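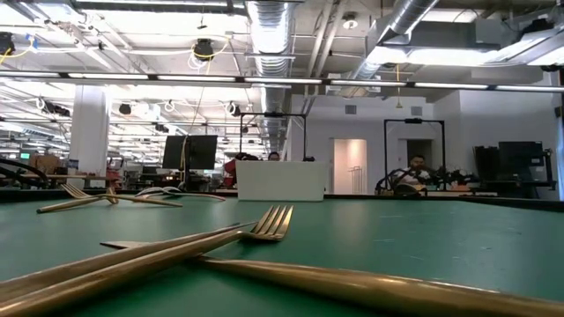
Gold service on the green table, Osdale House. Inventory item 148.

NOTICE TO THE HEIRS OF THE HOUSE

The Office of Household Effects has concluded its examination of the dining service and sets out its findings below.

The service was entered in the register as one lot of gold-colored cutlery, to be divided equally between the Ivesov and Mkhize branches of the family. Division was attempted on Saturday, November 27, 2021, at the green table, in accordance with the will. Each piece was to be placed on the left for Ivesov or on the right for Mkhize.

The Office regrets to report that the pieces would not remain divided. Forks assigned to the right were found on the left the following morning, lying across the knives. The door had been locked and sealed in the usual manner. The procedure was repeated on 11 further occasions, with the same result. The scratches on the tabletop were measured after each attempt and had not lengthened.

An assessor from Gostex was engaged at the expense of the estate. Her report, which runs to 473 pages, finds no fault in the table, the floor or the metal. It does record, in a footnote, that the late owner set two places every evening for the 12 years she lived alone, and that she laid both of them on the same side.

The Ivesov branch has since proposed that the service be sold. The Mkhize branch has proposed that it be melted. Neither proposal can be put into effect without the signature of the other party, and the two branches have not sat in the same room since the funeral.

The Office has therefore ruled as follows. The service shall stay on the table. Both branches are summoned to dine there on the first Sunday in December, at six o'clock. Places will not be assigned – the heirs are asked to sit where they find a fork.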